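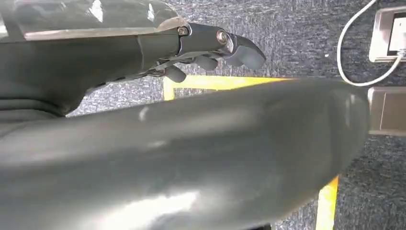
**To:** Hauke Baumgart, Lenz Fund
**Re:** Tonwood student robotics club, second progress report
**Date:** Wednesday, July 15, 2026

Hauke,

You asked for a plain account this time, so I'll start with what we promised in the application and haven't done. The students were supposed to have the arm picking up and sorting small objects without help by the end of the school year. It can't do that. It can pick up a foam block if a student has placed the block and lined up the hand first, and I don't think that should count.

**Where the money went**

Most of the grant went to the hand and the spare finger parts. The Brarnel kit was sold to us as ready for classroom use, and I would not describe it that way again. Two finger linkages had to be replaced before spring break. The manual covers assembly well and says close to nothing about calibration, so the students wrote their own procedure. It's better than the one we paid for.

**What the students did**

We had 12 students sign up and most stayed. They split into a hardware group and a software group on their own, which I was against. I still think it left the software group with too little feel for how much play there is in the finger joints. Their grasp planner looked great in simulation. On the real hand it missed 15 grasps in a row during the May session, and the log shows the same offset every time. It took them a week to believe the log.

The club now runs Stakeo, the students' own control program, for all sessions. It is slow and it crashes when two people send commands at once, but they understand every line of it. The vendor software is off the machine.

Floor tape marks the work area, and students stay outside it while the arm is powered. That rule has held up. The rule about writing up each session has not - there are gaps in the notebook for most of April.

**What I'd ask you to be careful about**

The video we sent in the spring shows the hand closing on a block cleanly. It was the best take of the afternoon. Please don't use it as evidence of reliability with your board.

**Next**

In September we start again with one narrow task: find a block inside the taped area, pick it up, put it down. No sorting. I'd like to drop the competition entry for this year, though the students disagree and have asked to make their case to you directly. I told them they could.

We aren't asking for more equipment. We would like permission to move the unspent travel money into replacement cables and bolts.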